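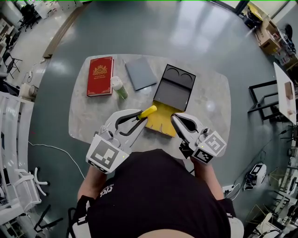

My sister reckons you can't learn a language from the radio, and she told me so again when I rang to say I'd been at it for six months. Well, I'm having a lovely time, so there! It's a little station out of Grendby, mostly weather and accordion music, and I have it on while I do the washing-up. To begin with it was just noise. Then in May I caught the word for rain, and after that I heard it every single morning (they do get a lot of it).

I've got a notebook now with 90 words in it, half of them to do with fishing, and I've booked a ferry for the spring. I can't ask for a cup of tea yet but I could warn you about a gale. My plan is 3 new words a day and a proper grammar book, if the library ever gets the one I asked for. If you know of a good one, leave me a comment, and please, nothing with verb tables on page one!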